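Stestcombe Sourdough Circle: Frequently Asked Questions

Welcome! If you've found this page you've probably either just been handed a jar of starter or you're thinking hard about asking for one. Good. We love new bakers, and we've tried to answer the things people write in about most often. If your question is missing, send it along and we'll add it.

What is the Circle, exactly?

We're a group of home bakers in and near Stestcombe who meet to bake, swap starter, taste each other's bread and talk about flour for longer than most people would think possible. There are no fees and no tests. Some of us have been baking for decades and some of us made our first loaf in February (and it was flat, and we ate every crumb of it with butter).

Do I need my own starter before I join?

No! Come to any swap morning with a clean jar and you'll go home with some. Most of what we share comes from a starter we call Jokness, a wheat and rye mix that is very forgiving and smells a bit like green apples when it's happy. There's also Barrios, which is all rye and much more sour. Beginners usually do better with Jokness, though plenty of people fall for Barrios on the first sniff and never look back.

How often do I have to feed it?

If it lives on the counter, once a day. If it lives in the fridge, every 7 days is a good habit. For a regular feeding, keep a spoonful of the old starter, then add 100 grams of flour and the same weight of water. Stir, cover with the lid resting on top, and leave it somewhere out of a draft.

I forgot mine for a month. Is it dead?

Almost certainly alive! Starters are tough little things. Pour off any gray liquid on top, dig down to a clean spoonful from the middle and feed that in a fresh jar. Give it two or three days of daily feeding. The one thing we do ask you to take seriously is mold: if you see anything pink, orange or fuzzy, throw the whole lot out and ask us for more.

Which flour should I buy?

Any plain bread flour will make a good loaf, and we mean that. Supermarket flour is fine. Once you've got a few bakes behind you, try swapping in a little whole wheat or rye and see how the flavor changes. Several of us buy from Mundent, the small mill out past the river, whose stoneground wheat makes a gorgeous nutty crust. It drinks more water than ordinary flour, so add a splash extra the first time.

Do I need a scale?

We'd love you to have one. Cups are fine for pancakes, but one person's packed cup is another person's fluffy one, and bread notices. A cheap digital scale is plenty.

How do I know when the dough has risen enough?

This is the big one, and the answer takes a bit of practice. Look for a domed top, a few bubbles along the sides of the bowl and a wobble when you give it a nudge. Clocks only help so much. In a warm kitchen it could be ready in five hours, and in a cold one you may be waiting until bedtime. A straight-sided container with a rubber band around it, set at the height where the dough began, is the best trick we know.

Can I leave it in the fridge overnight?

Yes, and please do! Shape the loaf, cover it and leave it in the cold for up to 18 hours. The flavor gets deeper, the dough is easier to score, and you can have fresh bread at breakfast without getting up in the dark.

My dough sticks to everything. What am I doing wrong?

Probably nothing. Wet dough is sticky dough, and it calms down a lot over the first couple of hours. Wet your hands instead of adding more flour, use a scraper, and try holding back a little of the water next time. For the counter afterward, scrape first and wipe second. Dried dough comes off stone or tile far more easily after a few minutes under a damp cloth, and a soft cloth gets into the corners where flour likes to hide. 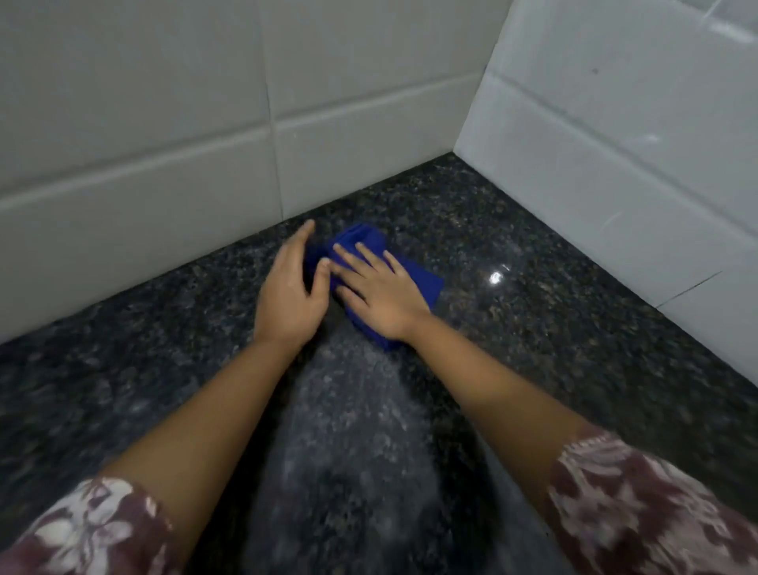

Stestcombe, 08/06/2024

New questions from the summer bake-along

We had such a good batch of questions this time that they get their own section.

Why did my loaf spread out in the heat?

Warm dough moves fast. Use cooler water, shorten the first rise and shape a bit more firmly than you think you should. If the dough feels slack, put it in the fridge for half an hour before shaping. You can also give up on a round loaf and bake it in a pan, which makes wonderful toast.

Can I bake without a Dutch oven?

Sure. A heavy tray with a second pan of hot water on the shelf below gives you a good amount of steam. Take the water out after 15 minutes so the crust can brown. Watch your hands and face when you open the door!

What can I do with all this discard?

Crackers! Waffles! Pizza crust, banana bread, crumpets. The crackers are the easiest by a mile: discard, melted butter, salt and whatever seeds are in the cupboard, spread thin and baked until crisp. We usually get around three trays' worth eaten at a swap morning before anyone has cut the bread.

Can I bring my kids?

Please do. They're brilliant at shaping rolls, and they ask better questions than the rest of us.

What should I bring to a swap morning?

A jar, an apron if you care about your clothes, and a loaf if you have one. Ugly loaves are very welcome, and so are the ones with a giant hole under the crust. We'll cut it open together and try to work out what happened.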